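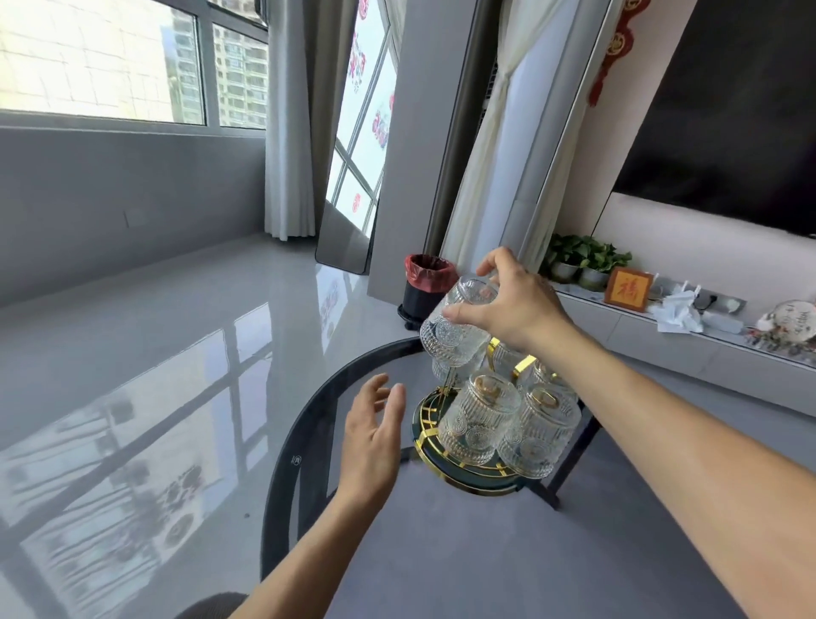
November, late, after club

Hands like prunes from typing. Writing this fast before I forget it all.

Cups today. Whole session was cups. Glass ones with the ribs down the sides and the little round medallion pressed in, lifted off the gold rack and put back, rim down, over and over. Six of them on there. Felicja says if we can't do it slowly and the same way each time with our own hands then the arm has no chance. She's right but it's so boring I could cry.

The task sheet from the Malico people only says "remove and replace one vessel without contact with its neighbors". One line. We've now spent 5 sessions on that line. Grab by the base, straight up, wait, straight down. If you tilt it at all the rim catches. My left hand keeps floating out to the side with the fingers spread like I'm about to catch something. Bożena wants it down on my lap or else doing a proper job, becuase the model will think the hovering is part of the task. Tried sitting on it. Felt ridiculous. Lifted worse.

Argument number one - do we label "lift" from when the fingers close or from when the cup leaves the rack. Bożena: fingers. Felicja: rack. I said fingers and then changed my mind halfway through my own sentence. Went with rack in the end. So now the first 280 clips need relabeling and guess who has the password to the labeling thing. Me. Did 12 before dinner.

Argument number two was about clear glass. The depth readings go straight through it, you get the table where the cup should be, or just nothing. Jakubowski's team put tape on theirs last year and lost points for it. Felicja wants to train on the shiny gold bits of the rack and guess the cup position from there. Kind of clever? The cup has to hang where the rack lets it. But then if a judge turns the rack we're sunk. Need to ask whether they're allowed to turn it. WRITE THAT DOWN. (Written.)

Gripper news. New pads came from Amwood, softer, and they fit once I filed one corner. Old ones slid on the plastic practice cup every single time over the weekend. New ones held on my first go, slipped on the second, held on the third. Not calling that fixed. Nobody is letting it near real glass until it does a full round on plastic, that's Felicja's rule and I signed it.

The training run crashed at step 2,276 again. Same number as before!! Has to be one bad clip. Bożena thinks it's the one where I sneezed. I think it's a file with no end time. Will look tomorrow at lunch if the lab's open.

Wrist sore. Must stop gripping so hard, it's a cup.

Also Benach emailed, they want a half page on "what the team has learned so far" and a team name. We do not have a team name. Felicja put down Six Cups as a placeholder and I have a bad feeling its going to stick.

To do -
relabel, at least up to clip 100
ask about turning the rack
find the bad clip
half page for Benach (Bożena said she'd start it, check that she did)
bring the small file back, I walked off with it in my coat

11:40 and I still have chem to read. Going to do one more batch of labels first.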